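Keeping a Held Object in the Gripper While You Tune Your Camera and Controller
A Trestevholm tutorial by Cremilda Peixoto, 23/08/2022

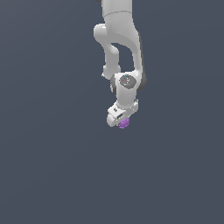
The arm in the bare scene, with the small purple object at the gripper.

Welcome back, friends! Last time we got the arm loading in the simulator without it folding itself into a knot, and a good many of you wrote in to say it worked (and a few of you wrote in to say it very much didn't, and I think we've sorted most of you out by now). Today we're going to attach something to the hand and make it stay there while the arm moves, and along the way we'll set up a plain scene that makes it much easier to see what your controller is up to.

I'm using Hellar for the physics and Belleo for the motion planning, same as before. If you have a different pair of tools the menu names will change on you, but the ideas carry over just fine.

What you need before you start

The arm model from the last tutorial, with the gripper loaded
Any small mesh to hold (mine is a lumpy purple thing I made by dragging points around on a sphere while on the phone with my sister)
A cup of something, if you're like me

Step 1: Strip the scene

Open your scene file and turn off everything that isn't the arm. I mean the table, the floor, the bins, all of it. Set the background to one flat, dark color. I like a slate blue-gray, and a white arm stands out against it beautifully. Turn off the floor plane under Environment as well as hiding it, or it will still be there for collisions and you'll spend an evening wondering what your elbow is bumping into. Ask me how I know!

Step 2: Pick a high viewpoint

Move the camera up and tilt it down toward the hand. From up there the upper link looks big and close and the gripper looks rather small, and that takes some getting used to, but you can follow the hand through a swing without the camera having to chase it. Do check that you can still make out the object. In my view the gripper housing hides most of the fingers, so I keep a second window open from the side whenever I need to look at the grasp itself.

Please save the camera now. Type a name for it and save it. I'll wait.

Step 3: Attach the object

There are two ways to go about it, and I'd like you to try both.

The first is a fixed attachment. In Hellar, select the object, choose Attach to Link, and pick the hand link (the hand, please, and not one of the fingers, or your object will slide sideways every time the gripper opens). The object now follows the hand exactly, and gravity has no say in the matter. Use this one while you're tuning the arm.

The second is a real grasp, held by contact and friction. Delete the attachment, put the object between the fingertips, close the gripper, and let the simulation settle for 52 steps before you command any motion at all. My colleague Fuseini Amissah used to skip the settling and start moving right away, and his object would shoot off into the dark like a watermelon seed.

Step 4: Tell the planner about it

Belleo doesn't know you've picked anything up until you say so. Add the mesh as an attached body on the hand link, and list both fingers as allowed contacts. If you forget the fingers, every plan will fail with "start state in collision," and it will look for all the world as if your arm is broken. It's fine. Add the fingers and plan again.

Step 5: Run a slow swing

Make a joint trajectory that takes 8 seconds and moves only the shoulder and the elbow. Keep the wrist still for this first one. Play it with the fixed attachment, then play it again with the real grasp, logging the position of the object relative to the hand both times. My run gave me 1,980 rows.

With the fixed attachment the relative position should be a flat line. If it wiggles, you're logging in the world frame, so go change that first. With the real grasp you'll see a little drift, and what you're looking for is drift that levels off. When mine kept on creeping, I raised the solver iterations to 6 and left the friction alone. It's very tempting to crank the friction up until everything sticks, but then you've tuned for glue, and your grasps will look wonderful right up until you try them somewhere else.

If the object jitters

Check its mass. Meshes often come in with a mass worked out from whatever units they were drawn in, and mine weighed more than the arm. Gervásio Damasceno also wrote in July to remind me that a bumpy mesh makes bumpy contacts, so try a convex hull for the collision shape and keep the pretty mesh for display only.

Next time we'll turn the wrist, and I'll show you how to plan around the loop the arm makes when the elbow is folded up high. Send me your drift plots in the meantime, I do love getting them!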